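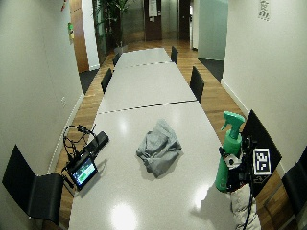 Table Task Gallery – Clukesstead Robotics Club

The club's project this year is bench wiping: pick up a spray bottle, apply cleaner, put the bottle back, take a cloth and wipe. Members record the task by hand, and the recordings are used to train a policy for the Vachon arm at our partner college in Hurnedholm. The set stood at 1,991 episodes at the end of February, of which 114 have been rejected at review, mostly for lost tracking or a late start.

The work is split into 3 stages: recording, review and training. The gallery covers recording only. Plots from the training runs are kept on the Solside project page.

Table, cloth and spray bottle
The cloth is left crumpled and is not flattened between episodes. Early sets used a folded cloth, and the policy trained on them failed on anything else. The square marker on the rig carries a black-and-white pattern, which the tracking software uses to recover pose. Glare on the white table top has been a nuisance – marker detection drops out at low angles, and those episodes usually go to review.

Bottle at close range
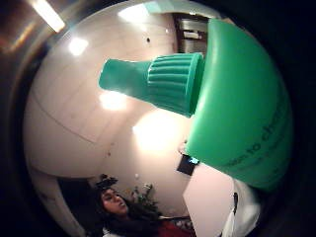

Gripper view, with the green bottle and its ribbed cap close to the lens. Lettering on the body is partly legible ("to che").

The wide lens bends straight lines heavily towards the rim. Images are passed to training without undistortion. We tried correcting them in the first term and lost too much of the edge of the view, where the cloth tends to appear during the approach. Ceiling lights are often in shot when the tool is tilted, so exposure is locked before each batch.

Notes on the set
Each episode begins with both hands clear of the bottle. Grasp height is varied by the operator, as is the starting position of the cloth. Operators change over after 2 batches; wrist speed drifts upwards with fatigue and shows clearly in the pose logs.

File names follow the club pattern of site, task, batch and episode. Rejected episodes are kept in a separate folder with the reason code and should not be deleted.

Next gallery: drawer task, Hurnedholm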